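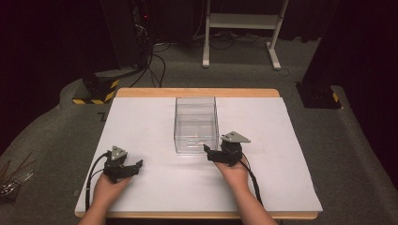 Subject: Re: Going out with a baby in winter

Hello Natsumi and all,

Thank you for the kind answer. I put my reply under your words.

On December 24, 2024, Natsumi Hosoda wrote:
> Do you still go to the parent group at Willen in this cold?
> With my first one I stayed home until spring and I was
> quite lonely. Is the stroller possible on that hill?

Yes, we still go, but only to the late morning group. Our daughter was born in September, so she sleeps a lot and the early one is too difficult for us. The hill is fine when the snow is cleared. When it is not cleared I use the carrier under my big coat and leave the stroller at home.

I was lonely also in the first weeks. My wife went back to work before me and my family is far away. What helped me was a small thing - Renji Takeda asked me to walk with him to the library, and now we do it every week. His son is 12 months and already wants to push the stroller by himself.

One question from my side. The bus 213 has space for up to two strollers, and last time the driver asked me to fold mine. I had the baby on one arm and the bag on the other, so I got off and waited for the next bus. Is there a rule about this? Emiko Ikeda wrote something on it before, but I cannot find her message.

If somebody needs a snowsuit for three to six months, we have a spare one, blue, with one zipper a little stiff.

Best regards,
Jawad Swati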